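Threading table is set up at Komarness

The threading table is now in the back room at Komarness and will stay there through September. It replaces the jigsaw shelf, which has moved to the hallway next to the coat hooks.

The table comes in two sections pushed together, with the far one against the wall. Blocks and laces go on the near section. The far section is for whatever people bring with them, plus the supplies. Please keep it that way, as small blocks tend to disappear behind bags and boxes. 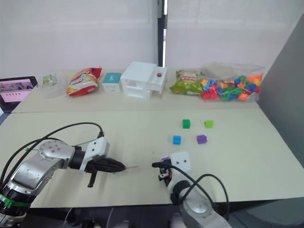
Four cubes in green, lime, blue and purple, with the drawer unit against the wall.

The blocks came from the Arumugam family, who gave us their whole set when they moved. Pramila Rana sorted it over two evenings and took out anything chipped. The set has cubes and a few other shapes, including stars. Missing pieces can go in the box at the front desk if they turn up at home.

For a first try, put out four cubes and one lace. Hold the lace close to the end, push it into the hole until it shows on the other side, then pull from there. People who hold it too far back find that it bends. A short lace is easier than a long one, and 40 inches is the longest we have. The long ones are kept at the desk. Ask for one if you want to do a full row.

Snacks may stay on the back section if the bags are closed. Drinks stay in the kitchen.

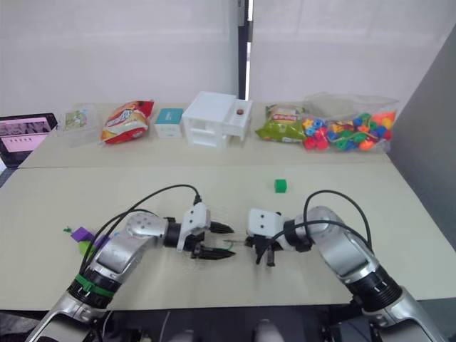 One green cube out in the open, with a tablet and a snack bag on the back section.

Anyone who wants a pattern to follow can pick up the Melider sheets from the rack by the door. There are 9 of them, starting with two colors that alternate. Sheet 3 has a misprint in the second row, where the purple should come before the green. The corrected version will be in the rack by Tuesday.

When you finish, slide the blocks off the lace, lay the lace flat and leave the shapes in the tray. A knot that won't come out can be left as it is. Hand the lace in at the desk and take another.
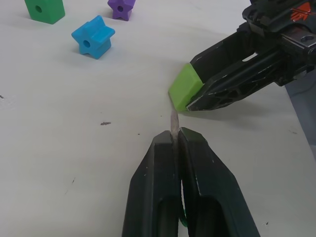
Flernus fund update

The Flernus fund now stands at $1,643. Part of it will pay for new laces and a second tray for the threading table, and the rest is set aside for shelving in the hallway. Requests for other supplies can be written on the sheet at the front desk.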